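Our New Workspace – A Little Gallery

Posted June 6, 2018

We've been in the new place since May and I keep promising pictures, so I finally sat down and picked a couple! For anyone who missed the last post, we moved out of the two little rooms above the bakery on Ham Street and into one big shared floor at Furnow. I still get a bit lost looking for the stapler.

The move itself took 16 carloads (my back remembers every one). We threw out a ton of stuff, and then somehow bought more stuff. If you're setting up a place of your own, I hope some of this helps, or at least makes you feel better about your own shelves.

White desk, gray polished floor, and the black mesh chair with the headrest, which everybody tries to claim before lunch. The shelf area under the desk is as cluttered as ever – boxes, little things, more boxes. I've sorted it twice and I'm not doing it again.

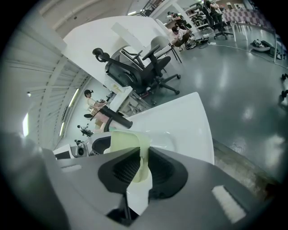 Mendutine wrote in to say that white desks are a mistake and show every coffee ring by noon, and that a damp cloth with a drop of dish soap beats any spray from the store. Fair enough! I tried the soap trick on Monday's mess and it did a nice job, so thank you.

The floor was the big surprise for me. Chairs roll on it like crazy, and if you push off too hard you end up visiting your neighbors. We put down a mat from Plustine for a week, hated it, and rolled it up again.

Looking out into the big room now, with the mezzanine and its black railing, round lights in the ceiling and a tall window for daylight. There's a pale green tray in this one, the kind with rounded corners. I'm a big fan of trays – anything that would wander off goes in one.
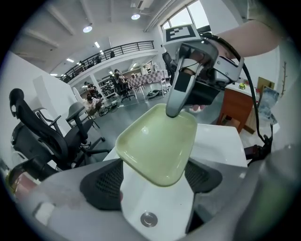 What did it all cost to furnish? Some $1000 for our corner, mostly chairs, and we carried the old shelves over from Ham Street.

More pictures once the plants arrive. I ordered big ones and I have no idea where they're going to go.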